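Screens and your eyes

Why your eyes get tired
By Anahera Baxter

Your eye has a lens inside it. A small ring of muscle changes the shape of the lens so you can see things clearly, near or far.

Computer-made kitchens like these can be shown on a phone, a tablet or a big screen. 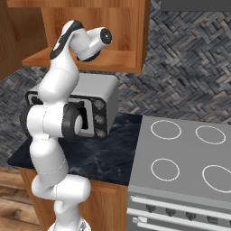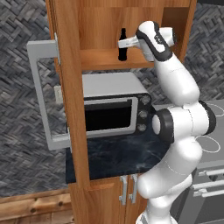 What happens when you look at something close?

The ring of muscle squeezes and the lens gets fatter. When you look far away, the muscle relaxes. If you stare at a tablet for a long time, the muscle has to keep squeezing - a bit like holding your arm up in class.

Why do my eyes feel dry?

Each time you blink, your eyelid spreads a thin layer of tears over your eye. People blink less when they look at a screen, so the tears dry up and your eyes may sting.

What can I do?

Hold the screen further away. Look out of the window now and then. Blink on purpose - four slow blinks is a good start. Go outside to play every day.

If things look blurry or your head hurts, tell a grown-up. You may need an eye test.

Word to know

Optometrist: a person who tests eyes and can tell you if you need glasses.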